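Cloltico Table Cables

README, version 2
Last changed September 2025

What this is

Cloltico Table Cables is a set of pictures and written notes on short cables and small hand tools on a white table. The work is the ordinary kind done at a bench: laying a cable out, straightening it, finding the plug end, moving it clear of another cable, and putting it away. The set has 3,701 pictures of 1,058 layouts. A layout is one arrangement of items on the table, and most layouts have more than one picture.

The pictures were taken in the Gornham room. The notes were written afterward in the Minami office by people who had not set up the table, working from the pictures and a short list of terms.

The room

Gornham is a plain room with white walls and a gray floor. The table has a white top and stands against one wall. It was wiped down at the start of each session, but small marks are to be expected. The room lights were left on the same setting all day. We did not try to match the light between sessions, so the white of the table may look warmer or cooler from one folder to the next.

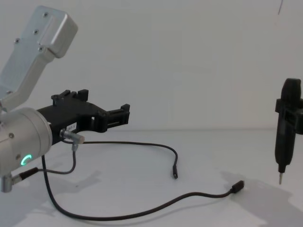

Tools are listed in tools.csv by shape and color only. We left out trade names because too many of the handles had lost their printing. A tool with a thin tip is entered as "thin tip" whether it is a driver, a probe or a pick. If you need finer groups you will have to make them yourself. The second column says whether the tool was lying on the table or held above it.

The cables

There are 31 cables in the set. Each has a short code, and the tag with that code was taken off before the cable went on the table. Black is the most common color, which makes crossings harder to label, and that was intended. Lengths in cables.csv were measured with the cable pulled straight, plug tip to plug tip. Bare ends are measured to the end of the jacket.

Some cables hold a bend from being stored in a coil. We did not warm or stretch them first. A cable with a set bend tends to roll back after it is let go, and the layout was recorded once it had settled.

Files

layouts.csv has one row per layout, with the session code and the list of cables and tools used.
cables.csv has one row per cable.
tools.csv has one row per tool per layout.
notes.txt has the written notes, one paragraph per layout.
pictures is a folder with one subfolder per session.

How the notes were written

Each paragraph says how many cables are in the layout, where each one enters the table area, which way it runs, and whether a plug is in view. Left and right are always given from the point of view of the picture. If two pictures of one layout were taken from different sides, the note says so and covers them one at a time.
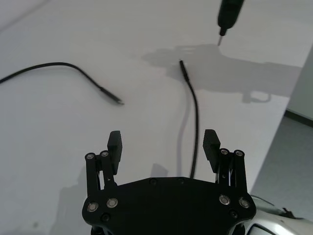 A plug is noted as "free" when it rests on the tabletop and "covered" when another item lies on top of it. If only part of the cable can be seen, the writer was asked to stop at the last visible point and not guess where it goes. Please keep to this if you send in corrections. Several that came in for version 1 filled in plug ends that were outside the picture, and we could not use them.

Full notes exist for 977 layouts. The others have a cable count and a tool list but no paragraph. They are marked "short" in the last column of layouts.csv.

Changes from version 1

Version 1 came out in January. Since then we have fixed swapped left and right entries in two sessions, merged the "cord" and "cable" terms into "cable", and removed duplicate pictures.

Known problems

Black cables next to black tools are sometimes joined together in the outlines. Shadows near the back of the table were outlined as cable in a few early layouts. Cable codes 14 and 15 are nearly the same length and may be mixed up in either direction.

Use

The set may be used for teaching and research. Please name Dorneo and give the version number. For sorting finished products or checking wiring for safety, use something else, as none of these cables was tested with power on.

Corrections can be sent to the Dorneo data desk. Include the layout number and the file name of the picture.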